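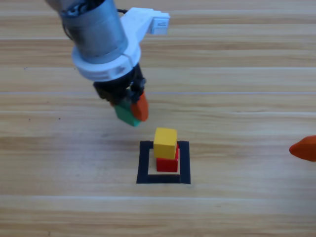 How to Take and Record a Temperature at Home

When someone in the house is sick, the clinic will usually ask for two things: how high the fever is and how long it has lasted. A short written record answers both. You need a digital thermometer, a pen and a sheet of paper.

1. Check the thermometer

Turn it on before you use it. If the screen is dim or shows a battery sign, change the battery first. Wash the tip with soap and cool water, or wipe it with rubbing alcohol and let it dry. Make sure you know whether it is set to Fahrenheit or Celsius. Most models switch when you hold down the power button, and it is easy to do this by accident.

2. Wait if you need to

Hot coffee, ice water and smoking all change a mouth reading. Wait 30 minutes after any of them. Wait the same time after a bath or exercise.

3. Take the reading

For adults and older children, put the tip under the tongue, toward the back, and close the lips around it. Breathe through the nose. Leave it there until it beeps.

For an armpit reading, the tip has to touch dry skin, with the arm held down against the side. Armpit readings tend to come out lower than mouth readings, so write down which one you used and stay with the same method.

Babies are different. Ask your pediatrician which method to use, and call right away about any fever in a baby under 3 months old.

4. Write it down

Use one line per reading: date, time, temperature, method, and any medicine given since the last line. A finished line looks like this:

20th February, 7:15 a.m., 101.2 F, mouth, no medicine

Write the medicine and the dose in full. "Pill" won't help whoever takes over at night. If two people in the house are sick, give each one a separate sheet.

5. Decide how often

Morning, afternoon and bedtime are enough for most adults. Take an extra reading if the person feels worse. There is no need to wake someone who is sleeping comfortably unless a doctor has told you to.

6. Know when to call

An adult with a reading of 103 F or higher should call a doctor. Get emergency help at any temperature for trouble breathing, confusion, a stiff neck with a bad headache, chest pain or a seizure. Have the sheet in front of you when you call and read out the latest line first.

Keep the sheet until the person is well. If there is a follow-up visit, take it along.

Comments (3)

paterson_mom
We tape ours inside the kitchen cabinet door. My husband does nights and I do days and it saves a lot of texting.

gl40
What about forehead thermometers? Mine gives me a different number every time I use it.

Ballel reader
gl40, mine did that too until I wiped the lens and stopped using it right after he came in from the cold. Still not perfect. I use the mouth one if the number looks odd.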